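## 4. Setting up the bench top before first use

Rev. Tuesday, March 12, 2019. Replaces the August sheet — throw that one out, the curing times were wrong.

Covers the Trircombe fold-out bench, both widths. Legs should already be on (section 3). If they're not, go back. Don't try to do this with the top on sawhorses, it never comes out level.

You need:

- hex key from the bag
- spirit level, the longer the better
- Tumis sealer, the small can
- lint-free rag
- 200 grit paper

**Leveling**

1. Bench where it's going to live. Not the hallway. Once it's level you don't want to drag it.
2. All feet screwed fully in.
3. Level across the short side first. Back the low foot out till the bubble sits center.
4. Now the long side. Same thing.
5. Recheck the short side, it will have moved a bit.
6. Tighten the lock nuts. Finger tight then a quarter turn with the key.

> **Note:** Floor slopes a lot? Feet only give you so much. Shim under the foot with something hard — no folded cardboard, it squashes over a week or two and your back to a rocking bench.

**Sealing**

Skip this if your top came with the "S" sticker on the underside. Already done.

1. Light sand, with the grain, no pressure. You're only knocking the fuzz off.
2. Wipe down. Let it dry.
3. Stir the sealer. Don't shake, bubbles end up in the finish.
4. Thin coat. Thinner than you think.
5. Wait 3 hours. Second coat.
6. Wait overnight before anything goes on it.

> **CAUTION:** Windows open. Rags with sealer on them go outside, laid flat, till stiff. Do not ball them up and do not put them in the trash wet — fire risk. 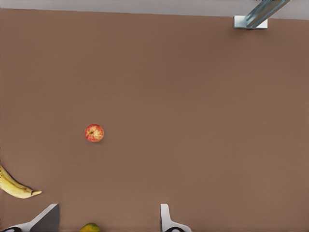

**Clamp rail (optional)**

Rail is the Civton one, sold separate. The older Tsao rail fits too but the holes are off, you'll have to drill the second pair yourself.

1. Sealer fully hard first. Press a thumbnail in somewhere out of sight. Leaves a mark = wait.
2. Rail against the back edge, bolts in loose.
3. Slide till both ends line up with the top.
4. Tighten from the middle out.

Bolts that spin and never bite have stripped the insert. Stop. Spare inserts are in the bag, 2 of them, glue in and leave overnight.

> **CAUTION:** Don't lift the bench by the rail. Ever. Carry by the frame, one person each end.

**After the first week**

Check level again, new legs settle. Nip up the lock nuts and rail bolts. After that once or twice a year is fine, or whenver it starts to wobble.

Spills — wipe with a damp cloth, then a dry one. No solvent cleaners on the sealed top. Hot pans need a mat. Folding and storage is section 5.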